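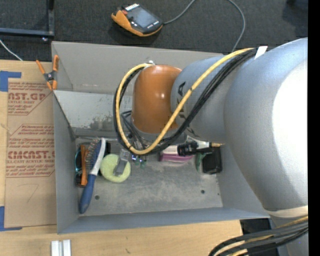
A bin for the odds and ends, and how to keep it from swallowing them

Every home I have ever lived in has had one spot where the homeless things go. In my mother's house it was a kitchen drawer that only opened if you slid a ruler in first, and in our first apartment in Parkport it was a salad bowl on top of the refrigerator. These days I use a big open bin on a table, and I can tell you I would never go back to the drawer (or the bowl, which we needed for salad).

The nice thing about an open-topped bin is that you can see what you've got. A lid sounds tidy, I know, but a lid gets things piled on it, and then you are lifting a stack of mail every time you want your hairbrush. Leave the top off and put the bin up on a table or a sturdy bench where you can look straight down into it without bending. My back has been grateful for that ever since we moved to Jorkutwood.

Choosing the bin

Go wider than you think and not too deep. If your elbow disappears when you reach for the bottom, it's too deep, and whatever lands down there first will stay until you move house. I like a plain gray bin myself. Gray forgives scuffs, and small bright things show up well against it.

Secondhand is perfectly fine, and a worn metal floor does no harm once it's had a good scrub with dish soap and a soft brush. Cloudy marks on old metal often stay put however hard you rub, so give it one fair try and then let it be. Do run a finger carefully around the rim and any holes before you use it, feeling for burrs – a bit of fine sandpaper takes care of those. And if there are small holes in the bottom, keep your earring backs and sewing needles somewhere else! I lost a perfectly good collar button that way one July and found it under the table leg months later.

Setting things out

Put everything in one row along the back to start with. It feels wasteful with all that bare floor in front, but the bare floor is where you sort. You pull a thing forward, decide about it, and either send it back to the row or take it out for good.

Anything with a handle goes in at the end of the row. A hairbrush does nicely with its head toward the back wall and the handle pointing out to the side, where you can catch hold of it without disturbing its neighbors. The same goes for spatulas, shoe brushes and that one paint scraper we all seem to own.

Before a brush goes in at all, clean it. Slide the tail of a comb under the hair and lift it away, then swish the bristles in warm water with a drop of shampoo. If the brush has a cushioned pad, keep the water shallow so it doesn't creep inside. Lay it bristles down on a towel overnight.

Keeping up with it

I go through ours when the row starts turning into a heap, usually while the kettle is on. Reach in from the side, take whatever is nearest, and walk it to where it belongs before you pick up the next. Carrying an armful is how the scissors end up in the linen closet.

A reader in Chmielewska wrote to ask what to do about a bin with nearly 100 things in it, all tangled. Tip it out onto an old sheet, dear, and put back only what you have used lately. She wrote again to say she had 17 pens and that most of them were dry. Test pens on scrap paper, by the way, and try a few good scribbles before giving up on one.

Wipe the bin down while it's empty, corners too, with a barely damp cloth, and dry it right away if it's metal.

Next time I'll get to the shelf paper question, which has filled up my mailbox since 16th April.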